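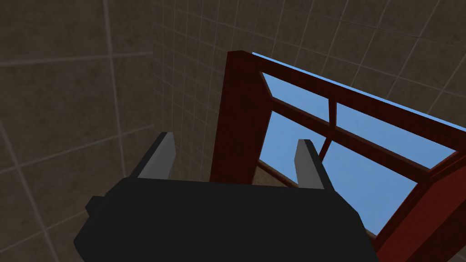

Can you build a working robot arm at home without an engineering background?

You can, provided you're happy to go slowly and to have a table out of action for months. The hard parts are the wiring, the software and getting the fingers to close where you meant them to close, and all of it can be learnt from kits, forums and patient people at your nearest shared workshop.

I should know, as I teach the clarinet. My arm started life in October on the dining table at home in Marnmont, and it has since moved to a bench at the Mallness workshop, partly for the better tools and partly so that we could eat dinner sitting down again. It has six joints, a gripper with two fingers and a whine in the elbow that I've grown rather fond of (it's very nearly a B flat, and goes sharp when the arm is carrying something).

The kit is called a Zirno and it came in a box that looked far too small. Inside were bags and bags of screws, a set of motors, a power supply and a booklet that leapt from "attach base" to "calibrate all axes" in the turn of one page. I put the shoulder on backwards twice! The second time I had even marked it with a pencil arrow, and then followed the arrow from the wrong side of the table.

What I wanted, since people always ask, was an arm that could put things away. I have reeds and mouthpieces and little pots of cork grease all over the house, and I liked the thought of a machine that would pick a thing up and drop it in the right tray. I still like the thought. We aren't there yet, but we're a good deal nearer than we were at Christmas, when it could wave.

The move to Mallness was the making of it. The workshop is behind a tyre place on Navarro Lane, up a flight of stairs you wouldn't want to carry a lathe up, though somebody must have. Membership is £36 a month, tea included, biscuits not. There's a wood side and a metal side and then a long bench under the windows for anyone doing things with wires, and I turned up there on a wet evening with my arm in a laundry bag and asked whether there was a spare socket.

Erlinda Macaraeg had the next stool along. She mends sewing machines for a living and she looked at my cable runs for a good long while before she spoke. "You've left it nowhere to bend," she said, and she was right, every time the wrist turned it was tugging its own lead out of the socket. We took the whole forearm apart that evening and put it back with a loop of slack at each joint, held by a bit of elastic from her tin. The elastic is still there. I've since bought proper cable sleeving and never got round to fitting it.

It was Jocelyn Dela Peña who talked me into simulation. I'd been resisting, I think out of snobbery. I wanted to build a real thing and here was someone telling me to go and play with a pretend one on a laptop. But by then I'd stripped the gears in one of the finger motors by driving the gripper straight into the bench, and a new motor meant a fortnight's wait, so I had nothing better to do.

You give the software a model of the arm and some things to put around it, and then you fly the whole lot about on screen and break nothing. My practice room has tiled walls with pale grout lines, and standing in it is a big red wooden frame made of posts and rails. You can put your viewpoint wherever you please, and I spend most of my time down low by the gripper, looking out past the two grey fingers with the posts looming up in front. It's a peculiar way to see the world! After an hour of it I went down to the kitchen and caught myself lining up on the kettle handle.

A post turns out a lovely thing to practise on, by the way. It's upright, it has flat faces, and if you come at it crooked you can tell straight away from the gap on either side. Jocelyn's advice was to park the gripper with the fingers open and leave it there while I looked, properly looked, before sending it forward. I'd been doing everything in one swoop. Stopping short felt like fussing, and then my misses began to drop and I stopped complaining.

I kept a tally in an old register, because I'm a teacher and I can't help it. By the time the new motor arrived I had made 1454 practice approaches in simulation. Plenty of them were dreadful. In the early pages there are whole columns of crosses with notes like "too low again" and "why is it upside down", and one that just says "NO". The last pages are mostly ticks. I brought the register in to show Erlinda and she asked if there'd be a certificate.

Then came the real arm, with its new motor in, and I'm sorry to say the first evening was a disaster. In the software the fingers go precisely where you send them. On the bench the elbow sags a touch under its own weight, the table isn't quite level and my gripper pads (cut from a rubber jar opener) are thicker than the ones in the model. All those errors are small and they all seemed to lean the same way. I sent it to pick up a wooden block and it closed with great confidence on nothing, just to the left, and then carried the nothing very carefully over to the tray.

I sulked a bit. Jocelyn had me measure the miss, over and over, from different starting positions, and then we shifted the numbers to suit. That took three evenings. She also had me slow everything down to 30 per cent of full speed, and I've left it there. It looks more graceful slow, and I can get my hand to the switch before anything interesting happens.

About that switch. If you take one thing from this, please fit a big stop button before you fit anything else, and put it where your hand falls without looking. Mine was an afterthought and for weeks I was diving for the plug. Don't lean over the arm while it's powered, tie your hair back, and if there are children or cats in the house then clear them out of the room first. The motors on a kit this size don't look much, but one of them gave me a blood blister that lasted well into the spring term.

I'm also asked what it cost, usually by people's husbands. The kit was the bulk of it, then the replacement motor, then a great many small orders for things I hadn't known existed. Threadlock! I'd never heard of threadlock, and now I have views on it. If I did it again I'd buy two spare motors at the start and save on the fancy screwdriver set, which I've hardly touched as Mallness has a drawer full of better ones. I'd start with the software as well, before opening a single bag of screws. You can learn how a wrist joint behaves from your sofa, and you'll know what the booklet means by an axis when you come to it.

The other thing I'd change is the bench height. Erlinda's stool is the right height for Erlinda. I did the whole of the gripper rebuild hunched over like a question mark and paid for it, and I've now got a block of old worktop under the base of the arm, screwed down at each corner, which lifts it to where I can see the fingertips without stooping.

As for how it's doing now, I set myself a test before writing this. One mouthpiece cap, one tray, 60 goes, no fiddling with the settings in between. It took most of an afternoon at that speed and I got through a whole pot of tea. The arm put the cap in the tray on all but nine of them, and four of those nine were one after another, when the pad on the left finger had started to peel off and I hadn't noticed. I stuck it back with superglue and carried on.

Reeds are next. They're thin and they chip if you so much as frown at them, so I've gone back to the laptop for the time being, back among the tiles and the red posts, working on a gentler close. Jocelyn thinks I need softer pads. Erlinda thinks I need a tidier house, and has offered to lend me a shelf.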